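Review: Trimthorpe 3014 Handheld Tactical Radio Trainer

The Trimthorpe 3014 is a desk-based training unit for military radio operators. It copies the front panel of a vehicle-mounted VHF set and connects to a laptop that supplies the net traffic, the jamming and the terrain. Erkside sells it under contract to reserve units and to private schools that prepare signals staff.

We ran it for 300 hours of class time ending in June. Arif Kwok set the lesson plans and Torunn Ljungberg handled the instructor station.

Panel and controls

The channel knob has firm stops and can be worked in gloves. The volume knob is too close to it, and students turned the wrong one often enough that we marked it with tape. The display is readable under office lighting but dims when the unit runs on its internal battery. The handset cord is short.

Frequency hopping

Loading a hop set takes two key presses once the fill file is on the unit. Late entry to a net works as the manual says. Clock drift is modeled, and an operator who skips the time check will drop out of the net partway through a long exercise — a fault that students should learn to find on their own. The drift rate cannot be changed from the instructor station, only from the setup file.

Indoor scenarios

Walls and openings affect signal strength in the building pack, which Haldane supplies as an add-on. Rooms are plain, with simple furniture and flat colors. Loss through brick seemed reasonable next to our own range notes. Loss through window glass seemed low. Loading a building takes roughly 2 minutes on the laptop we used.
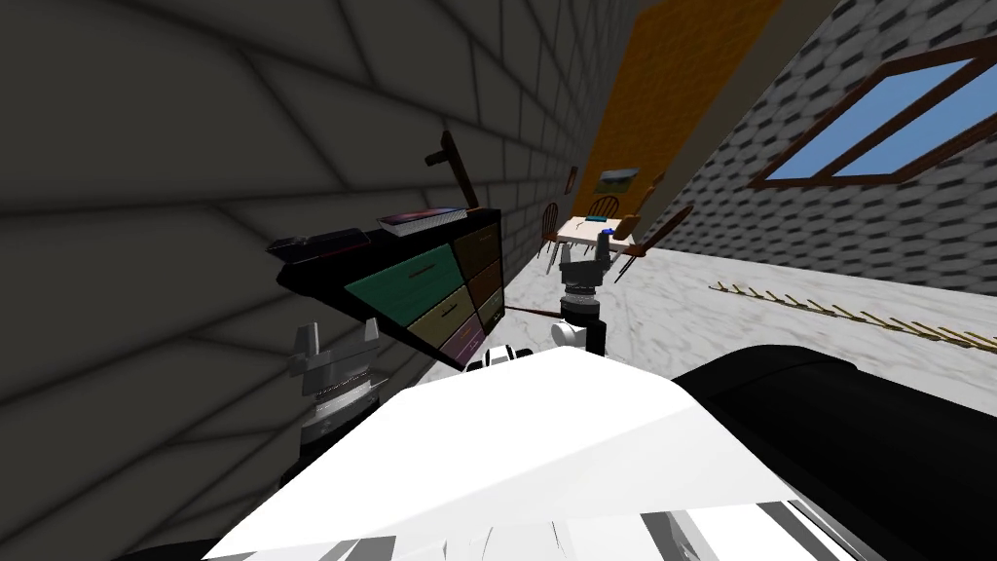
Instructor station

The station can mute any student, inject noise and log every transmission with a time stamp. Logs export as plain text. Playback has no speed control, so reviewing a long exercise is slow.

Verdict

Recommended for basic net procedure and hopping drills. Schools that need crypto fill training should wait for the next software release or keep a real set on hand. The building pack is optional and priced separately.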